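Pirkier Surplus Food Boxes: Frequently Asked Questions

What is Pirkier?

Pirkier is a weekly box scheme for surplus fruit, vegetables and bread. We collect food that shops and growers can't sell and pass it on at a low price to households that have signed up. Orders are placed through the Dokix app or by telephone.

Who can join?

Anyone living in the delivery area. You don't need a referral and we don't ask about your income. There is a solidarity price for people who can pay more, and a reduced price for people who can't. You choose which one you pay and you can change it whenever you like.

How much does a box cost?

A standard box is £6. The reduced price is £2 and the solidarity price is £9. Delivery is included in all three.

What will be in my box?

It depends on what comes in. Most weeks there are potatoes or another root vegetable, something green, onions, some fruit and a loaf. In January the choice is narrower and there tends to be a lot of cabbage. The list for each week appears in the app the evening before delivery.

Can I say what I don't want?

You can mark up to two items as "never send". We will replace them with more of something else. We can't take requests for particular items.

Is the food past its date?

We never send food past its use-by date. We do send food past its best-before date, which is a guide to quality and not to safety. Anything past its best-before date goes in a separate paper bag with a green sticker so that you can check it first.

I have an allergy. Is the box suitable?

Bread is packed in its own bag, but it is handled in the same building as everything else. All loaves come from Pawlak Bakery, whose ingredients are listed in the app. If your allergy is severe, please choose the box without bread.

How many households get a box?

At the last update there were 553 households on the list, 79 of them on the reduced price. There is a waiting list for two of our 16 delivery rounds. The app will tell you when you enter your postcode if yours is one of them.

Do I need a smartphone?

No. You can order by telephone on any weekday morning, and we can post a paper list if you prefer one. Telephone orders cost the same as app orders.

What happens if I'm out when the box arrives?

Tell us where to leave it when you sign up. A porch or a neighbour is fine. We can't leave boxes in shared hallways where the door doesn't lock.

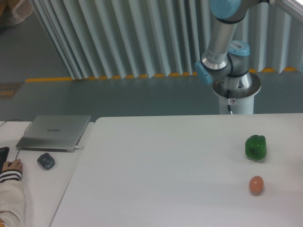 How do I pause my deliveries?

Open "My box" in the app, choose the weeks you want to skip and press save. Changes need to reach us two days before your delivery. You can pause for up to eight weeks without losing your place.

Can I pay with Healthy Start?

We can't accept it at present. If you were hoping to use it, the reduced price is open to you in the meantime.

What do you do with my details?

Your name, address and order history are kept in Dokix so that drivers know where to go. Card payments are handled by Clavico and we never see your card number. If you leave the scheme, ask us to delete your record and we will do so within a month.

What should I do with the empty box?

Fold it flat and leave it out for the driver on your next delivery. Please keep the paper bags and compost them if you can.

Something in my box was spoiled. Can I have a refund?

Contact us within two days and say what was wrong. We will take the item off your next bill, or refund the whole box if most of it couldn't be eaten.

Prices and rounds correct at 31 August 2020.

Contact us | Privacy | © Pirkier 2020 | Back to top

This site uses cookies to remember your postcode and delivery round. Accept | Manage settings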